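Leandro Tejada Wants You to Listen to Your Stairs

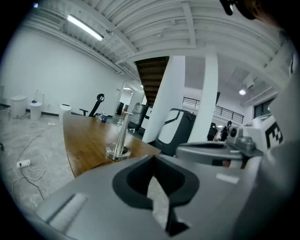 Leandro Tejada has been recording the sounds of old houses for 20 years, and he still grins when a step creaks. "Oh, that's a good one!" he says, stopping halfway up to press it again. His archive, Porneto, now holds 500 clips of doors, pipes and floorboards, and he can talk about any of them for as long as you let him. Pale floors, he tells me, fool people into thinking a room will sound bright. "Color tells you nothing. Get down there and knock!"

His favorite clip is 30 seconds of a pantry door in Trirkoneck, taped one March at 3 in the morning (the trucks are quiet then, and so are the dogs). "It sings two notes," he says. "I played it for my mother and she named the house."

Next he's off to Pritau, where a reader has written to him about a humming banister.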